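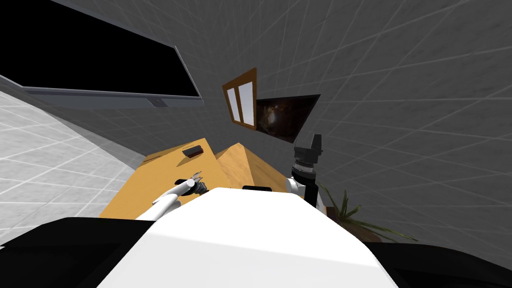

Instandhalten vor Ersetzen: Zum Umgang mit Wohnräumen im Bestand

Matilde Patrício

Die Wohnungsgesellschaft Bergeron hat im November den Entwurf ihrer Modernisierungsrichtlinie für die Siedlung Rilto vorgelegt. Vorgesehen ist, bei jedem Mieterwechsel sämtliche Küchen und Bäder einer Wohnung vollständig zu erneuern, unabhängig von deren Zustand. Betroffen sind 112 Wohnungen. Der Entwurf spricht von einem einheitlichen Ausstattungsniveau und von planbaren Abläufen. Beides sind legitime Ziele. Gleichwohl halte ich die vorgeschlagene Regelung für verfehlt und möchte im Folgenden darlegen, weshalb die Wohnungspolitik in Nendurham einen anderen Weg einschlagen sollte.

Zunächst ist festzuhalten, worüber in dieser Debatte Einigkeit besteht. Leitungen, die ihre Lebensdauer überschritten haben, sind auszutauschen. Elektrische Anlagen müssen dem Stand der Technik entsprechen. Feuchteschäden dulden keinen Aufschub, und wer eine Wohnung mit Schimmel vermietet, verletzt seine Pflichten. Niemand, der sich ernsthaft für den Erhalt vorhandener Ausstattung einsetzt, stellt diese Grundsätze in Frage. Strittig ist allein, was mit jenen Bauteilen geschehen soll, die ihren Zweck weiterhin erfüllen und lediglich einem älteren Geschmack entstammen.

Der Entwurf beantwortet diese Frage mit einer Frist. Was älter ist als der vorgesehene Turnus, gilt als abgängig. Eine solche Festlegung erleichtert die Verwaltung erheblich, denn sie ersetzt die Begutachtung durch einen Blick in die Akte. Sie führt jedoch dazu, dass tragfähige Beläge abgeschlagen, intakte Türen entsorgt und brauchbare Einbauten zerkleinert werden, während in einer anderen Wohnung desselben Hauses ein echter Mangel auf seine Behebung wartet, weil dort kein Mieterwechsel ansteht. Die Mittel folgen damit dem Auszug und nicht dem Bedarf.

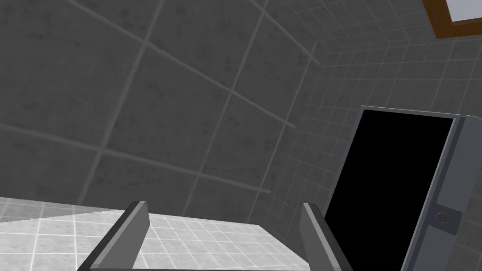 Der Begriff der Zeitgemäßheit, auf den sich der Entwurf an mehreren Stellen stützt, verdient eine genauere Prüfung. Er tritt als technische Kategorie auf, bezeichnet in der Praxis aber häufig eine Vorliebe. Die Vorlieben wechseln in kürzeren Abständen als die Materialien, auf die sie sich beziehen. Eine graue Wand aus großen quadratischen Fliesen, davor eine weiß geflieste Fläche: Eine solche Kombination wird man je nach Jahrzehnt als vornehm, als nüchtern oder als überholt bezeichnen, ohne dass sich an ihrer Gebrauchstauglichkeit das Geringste geändert hätte. Eine öffentliche Hand, die ihre Ausgaben an solchen Urteilen ausrichtet, verpflichtet sich zu einer Aufgabe ohne absehbares Ende. Sie wird den heute gewählten Standard in absehbarer Zeit mit denselben Worten verwerfen, mit denen sie den gestrigen verworfen hat.

Hinzu kommt die Frage der Miete. Vollständige Erneuerungen werden, soweit das Recht es zulässt, auf die Bewohnerschaft umgelegt. Wer in Rilto eine Wohnung sucht, zahlt mithin für eine Ausstattung, deren Vorgängerin noch Jahre gehalten hätte. Für Haushalte mit auskömmlichem Einkommen mag dies hinnehmbar sein. Für die übrigen verengt sich das Angebot mit jedem Wechsel ein wenig mehr. Das Beteiligungsverfahren Wunar, das dem Entwurf vorausging, hat hierzu 147 schriftliche Stellungnahmen erbracht. Ein erheblicher Teil bat ausdrücklich um einfache, gepflegte Wohnungen zu einem verlässlichen Preis. Im Entwurf findet sich davon ein einziger Absatz, und dieser verweist auf eine spätere Prüfung.

Auch das Handwerk ist von der Entscheidung berührt. Die Ausbesserung einer Fuge, das Richten eines verzogenen Türblatts, der Austausch einer einzelnen Armatur verlangen Kenntnisse, die nur erhalten bleiben, wenn sie nachgefragt werden. Betriebe, die über Jahre ausschließlich mit Rückbau und Neueinbau beauftragt werden, richten Personal und Lagerhaltung danach aus. Der Fliesenlegermeister Nuno Teixeira, mit dem ich im Rahmen des Verfahrens gesprochen habe, führt noch Restbestände älterer Serien, um Einzelstücke ersetzen zu können. Angefragt werden sie nach seiner Auskunft fast nur von privaten Eigentümern. Die Gesellschaft hat sich bei ihm nie danach erkundigt.

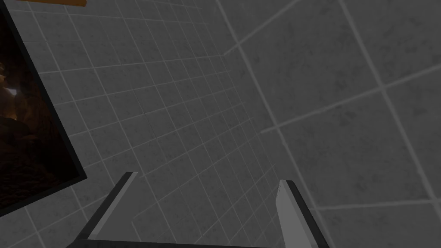 Jarosław Domański hat mir in einer Zuschrift entgegengehalten, dass die Begutachtung im Einzelfall ihrerseits Kosten verursache und zudem Streit erzeuge. Wo die eine Partei ein neues Bad erhalte und die benachbarte ein ausgebessertes, werde die Verwaltung sich den Vorwurf der Willkür zuziehen; ein fester Turnus sei zwar grob, aber für alle derselbe. Er halte es überdies für unredlich, Mietern mit geringem Einkommen das Alte als das Angemessene zu empfehlen.

Der Einwand wiegt schwer, und sein letzter Teil beschäftigt mich mehr als der erste. Es gibt eine Rede von der Bescheidenheit, die stets den anderen gilt. Wer sie vermeiden will, muss die Maßstäbe offenlegen und sie auf den gesamten Bestand anwenden, auf die teureren Lagen ebenso wie auf Rilto. Was den Vorwurf der Willkür betrifft, so ließe er sich durch ein schriftliches Zustandsprotokoll entkräften, das bei jeder Übergabe erstellt und der einziehenden Partei ausgehändigt wird. Carolina Teixeira hat für das Verfahren ein Muster entworfen, das auf zwei Seiten Platz findet. Es unterscheidet zwischen Mangel, Abnutzung und Erscheinungsbild und verlangt nur für die erste Gruppe eine sofortige Maßnahme. Die zweite wird ausgebessert. Über die dritte darf die künftige Mieterschaft mitreden, einschließlich der Möglichkeit, alles beim Bestehenden zu belassen und dafür eine niedrigere Miete zu entrichten.

Dass eine solche Prüfung Arbeitszeit bindet, ist zutreffend. Dieser Aufwand wäre jedoch mit den Kosten eines vollständigen Rückbaus zu vergleichen, mit der Dauer des Leerstands und mit der Entsorgung. Der Entwurf enthält einen solchen Vergleich nicht. Ich rege an, ihn vor der Beschlussfassung nachzureichen und die Stellungnahmen aus Wunar der Vorlage im Wortlaut beizufügen. Bis dahin sollte der feste Turnus ausgesetzt bleiben und das freie Budget jenen Wohnungen zugutekommen, für die bereits Mängelanzeigen vorliegen, beginnend mit den ältesten Meldungen.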